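Cómo reservar hotel en Kokport sin pagar de más (guía rápida)

Actualizado en mayo. Voy con prisa, así que al grano.

Antes de nada: Kokport tiene dos zonas de hoteles, el puerto viejo y la parte del centro de congresos. En el puerto, más ruido y mejores vistas. En la otra, habitaciones más grandes y desayuno más caro. Decide eso primero, lo demás sale solo.

Paso 1. Mira el calendario de congresos
Si hay feria, los precios se doblan. Tal cual. El año pasado, con la feria náutica, una doble normalita estaba a 400 la noche y sin desayuno. Dos días despues, menos de la mitad. La web del recinto publica las fechas con meses de antelación, apúntalas.
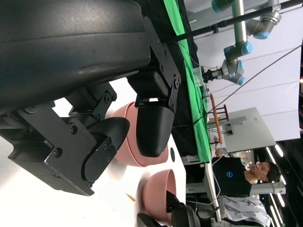 Dos cuencos rosas sobre la mesa.

Paso 2. Compara con la web del hotel
El buscador primero, para hacerte una idea. Luego la página propia. El Rafferty suele igualar el precio si escribes por correo con una captura, y a veces meten salida tardía. El Usgate no iguala nada, pero su tarifa de socio (gratis, dos minutos) baja bastante. Ojo con las tasas: hay portales que las suman en la última pantalla.

Si vas una semana entera, pide precio por estancia. A mí me pasaron 1.215 por siete noches en el Rafferty y en el buscador salía a unos 1.400. Mismo tipo de habitación, misma cama.

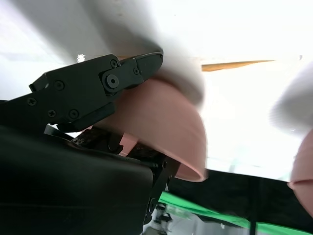 Con niños, pregunta por la cuna antes de pagar. En la reserva pone "bajo petición" y eso quiere decir que igual hay y igual no. Llama. Mejor por la mañana, a partir de las 10, que de noche solo hay una persona en recepción.

Paso 3. Elige bien la planta
En el Usgate, de la sexta para arriba y lado mar. Las de abajo dan a la rampa del aparcamiento - camiones desde las 6. En el Rafferty da un poco igual, todas son interiores menos las de esquina. 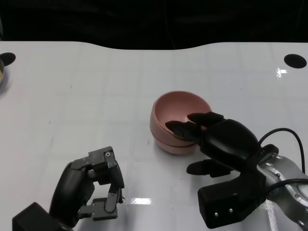

Paso 4. Transporte desde Asgate
El aeropuerto está en Asgate, no en Kokport. Hay lanzadera cada media hora, la última a las 23:30. Si tu vuelo llega más tarde, taxi reservado, en la parada casi no quedan a esas horas. El Usgate tiene recogida propia pero hay que pedirla el día antes.

Paso 5. Cancelación
Tarifa flexible siempre que la diferencia sea pequeña. Guarda el correo de confirmacion en el móvil, y si cancelas pide el número de anulación.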